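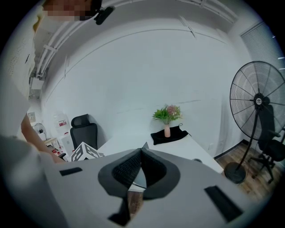

A pedestal fan is a portable electric fan carried on an upright pole, usually sold as a way of cooling a room. The claim deserves some care. A fan moves air and leaves the room at the temperature it found it; the person standing in the draught feels cooler, the walls do not. The common pattern has a round wire guard with radial spokes, a motor hub, and a thin pole running down to a heavy round base, as on the large black one near the window blinds. Makers such as Bameck and Greven list up to 12 speeds, though few owners report using more than a couple.

Placement

Household guides favour a corner, which keeps the cord out of the way but - according to the Tremblay buying guide - does little for airflow. The guide's own test covered 13 models in July, all in one room at 34 degrees, and its colour-coded rankings have been repeated more often than checked.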